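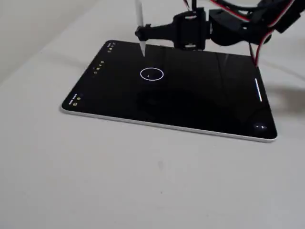 Workshop notebook, Cedumness
December 24, 2018

Ticket 271, the Brirard wall clock from the Genollow reading room. Eight-day, single weight, pendulum on a suspension spring, strikes nothing and never did. Came in as "stops whenever it likes."

I meant to write this up properly over several evenings and of course I didn't, so what follows is everything in one go, and Keyvan, if you are reading it in the new year with the clock in front of you, please start with the part about the crutch and come back to the rest when you have coffee.

First thing I did was what I always tell other people to do, and left the movement in the case. I hung it on the test wall with its own weight and its own pendulum and just let it run while I got on with the two carriage clocks. It went for most of a morning and then stopped. I set it going again and it stopped after lunch. I moved the hands by hand all the way around the dial, feeling for a tight spot, and there was one, small but definite, a bit before the hour. The minute hand was touching the hour hand as it went over. You could hardly see it. Somebody had pushed the hour hand up its pipe at some point and left it sitting just a whisker proud, so once in every turn the two would rub, and on a day when the oil was thick that was enough to finish the job.

I fixed that (pushed the hour hand down, bent nothing, felt very pleased with myself) and the clock ran for three days. Then it stopped again at twenty past four, nowhere near the old tight spot.

So out it came. The oil was the worst of it. Whoever had it last had oiled everything, pivots, leaves, wheel teeth, the lot, and it had gone to a brown jam that held the dust beautifully. I know it is tempting to put a drop on the teeth. Please don't. Pivots and pallets, and the pulley, and then put the bottle away.

Let the power down first, obviously - weight off, line clear, and a finger on the great wheel in case. I stripped it on the green mat, one tray for the going train and one for the motion work, and gave the plates and wheels a warm bath and a soft brush, then rinsed and dried them in the box with the little fan. Pegged every hole until the wood came out clean. The front hole for the third wheel took more pegs than all the others put together, and when it was finally clean I could see why. It has worn oval, toward the lower left looking from the front. The pivot itself was scored but not badly.

I went back and forth about bushing it. The rest of the holes are lovely, and I don't like to drill an old plate if I can help it, but with the wheel in place and the plates pinned you could rock the arbor and watch the depth change. Aušra looked at it over my shoulder and only said "well, you know what that is," so I bushed it. Marked the true center from the unworn side of the hole, opened it with a broach from the inside, pressed the bush in, and took it down flush by hand. Burnished the pivot. End shake is good, side shake is good, and the wheel drops under its own weight when you tip the plates over, and I must have tipped them over more often than was strictly necessary!

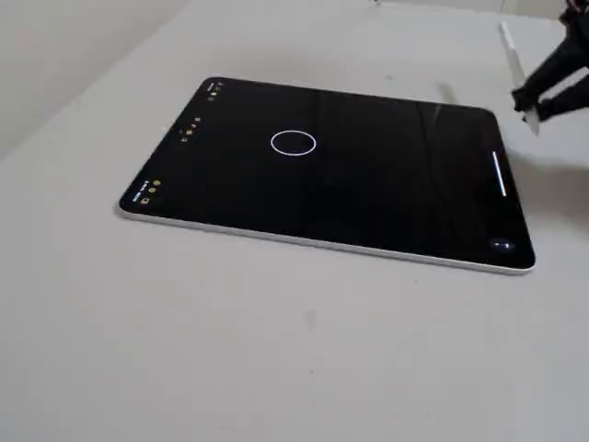
Page last changed: Monday, 4:40 pm, by Aušra Liepiņa
2 comments

Pallets next. Light wear on the entry face, a faint line you can catch with a fingernail. I polished it and left the geometry alone. The previous repairer had shifted the pallets along their arbor a little to bring fresh steel to the escape wheel, a nice old trick, and it means there isn't a second shift left in them. Next time somebody will have to do real work there, so I have scratched nothing on the plate but have written it on the card in the envelope.

Now the crutch. It is brass, quite soft, with a slot that takes the pendulum rod, and the slot had been pinched closed with pliers so that it gripped the rod. I expect somebody heard it rattling and wanted it quiet. It needs a little freedom there, just enough that you can feel it, and a touch of oil. I opened it back up with a smooth strip of steel and polished out the plier marks as far as I dared. My feeling is that this was the second fault, the twenty past four one, but I changed so much between one run and the next that I can't prove it, and I am cross with myself about that. I should have opened the slot first and run it dirty.

Suspension spring had a slight twist. I replaced it from the Ranjbar box, the medium ones in the paper packet. We are getting low, by the way. There are plenty of the thick ones, which fit nothing we ever seem to get.

Setting up: hung it, leveled the case with the bubble across the bottom board, and put it in beat by ear. I know the timing machine is right there. I like to do it with my eyes shut first and then check, and I was a hair off to the left. After a day it was losing, so I brought the bob up a turn, then gained, then back half a turn. It wants to be left alone for a full wind now before anybody touches the rating nut. Room has been cold at night as well, and the reading room at Genollow has that big radiator, so there isn't much sense in chasing seconds over here.

The weight is the original, I think. It is nearly 100 grams lighter than the one on the other Brirard we had in April, but the clock has a good swing on it and I'd much sooner leave it light.

Still to do: dial glass wants cleaning on the inside, the door catch is loose, and the lower screw on the back board is a modern one and ugly. The line is new. Old line is in the envelope with the old spring.

Keyvan, would you wind it when you open up, and write down the time against the wall signal before you wind and again after? Pencil is on the string. If it has stopped, please don't start it. Leave it exactly as it is, hands and all, and write down what it says.

Share (2)

Comments

Keyvan Jafarzadeh: Will do. Thick springs fit the kitchen clock with the blue dial, if we ever finish it.

Aušra Liepiņa: Added the bush size to the card. The door catch only needs a longer screw, I have one in my drawer.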